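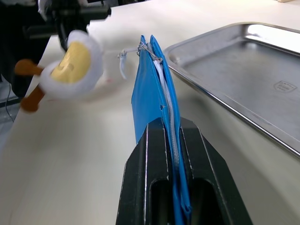
According to Märta Öberg, a bank that lets the same firm design a green bond and then certify it has no independent certificate at all, and investors who relied on one should be told so in writing.

Her remark accompanies a complaint lodged this morning by Osia against the Szewczyk Development Bank. The complaint concerns the award of a verification contract to Mikidis for the bank's green bond programme. Osia asks the bank to suspend the contract, publish the full tender file and appoint a new verifier before the next issue in November.

Mikidis was selected in an open procedure, scoring 98 points. The tender notice required each bidder to declare any commercial interest in the projects to be financed. Documents released to Osia (1) show that Mikidis declared none. Its sister company, Dostex, had advised the bank on which projects to include in the programme and was paid a fee linked to the amount placed with investors. Both companies are held by the same parent.

The bank told Osia that the declaration was "complete on its face" and that staff had no duty to look further up the ownership chain. Osia considers this a misreading of the bank's own procurement rules, which refer to direct and indirect interests alike (2).
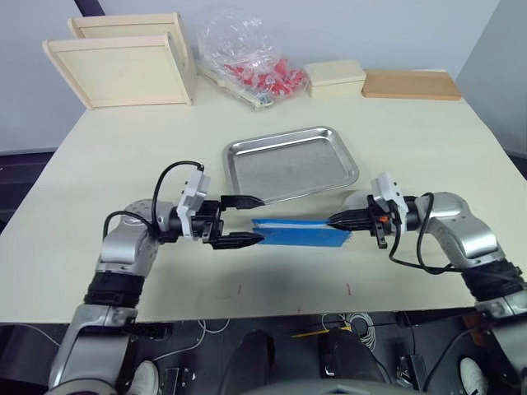 What the documents show

Of the 8 projects in the first issue, 5 were put forward by Dostex. Mikidis later confirmed all of them as meeting the programme's criteria. For 2 of these, a gas-fired heating plant and a road widening scheme, the confirmation rests on emissions estimates supplied by Dostex and not checked against metered data.

The evaluation report does not mention the link between the companies. Minutes of the selection panel record one question on the subject, raised by a panel member whose name has been removed. No answer is recorded — the minutes pass directly to pricing.
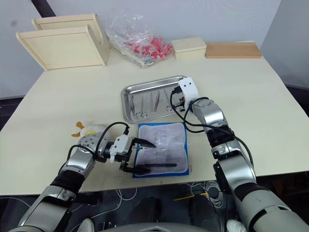
What Osia is asking for

The complaint sets out the following requests:

Suspension of the verification contract pending review.

Release of the evaluation report and all declarations of interest without redaction, except for personal data.

A rule that bidders must disclose the interests of parent and sister companies, with exclusion where a declaration is found to be incomplete.

A fresh assessment of the projects put forward by Dostex, carried out by a firm with no role in the programme.

Sixten Myklebust said the bank had the power to take the first of these steps without waiting for the outcome of the complaint. "The contract contains a suspension clause. It requires notice to the contractor and a reason, and the reason is already on file."

Under its complaints procedure, the bank must acknowledge receipt and state whether it considers the complaint admissible. If it declines to act, Osia intends to refer the matter to the national audit office. 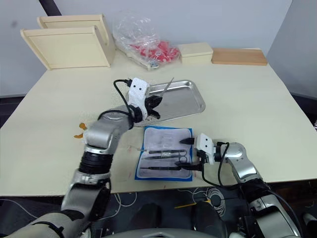

Steel tray with instrument.

Notes to editors

(1) The documents were released following an access request and an internal appeal. Copies are available from Osia's press office on request.

(2) Procurement rules of the Szewczyk Development Bank, section on conflicts of interest.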